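Plorel Grasp Planner: Frequently Asked Questions

What does Plorel do?
Plorel takes a wrist camera stream and joint states and returns ranked approach poses for a two-finger gripper. It does not drive the arm. Trajectories are executed by Onora or by any controller that accepts timed joint waypoints.

What rate does the planner run at?
The pose filter runs at 54 Hz. Full replanning is triggered only when the target estimate moves past the drift limit set in the config file.

How many candidates are sampled?
The default is 500 per cycle. You can raise it up to 1,000, but the collision check then takes most of the cycle.

Why does the log show error 511?
The hand-eye calibration is missing or older than the tool definition. Rerun calibration and restart the perception node.

Do I need to mask the gripper fingers?
Yes. Fingers stay in view at every pose, and without a mask they are segmented as obstacles. Generate the mask with the gripper open, then again closed — the planner blends between the two by finger width.

Are glossy or plain surfaces a problem?
They can be. A flat painted wall gives the feature tracker very little to hold, and sheen on a finished wood panel shifts as the wrist moves. 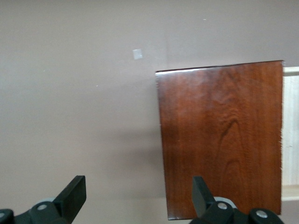 Set the tracker to edge mode for such targets and lower the highlight threshold. If pose confidence still drops, add a second view before the approach.

Who maintains the tracker?
Gadisa Gashaw. Send calibration questions to Béla Kerekes, with the log attached.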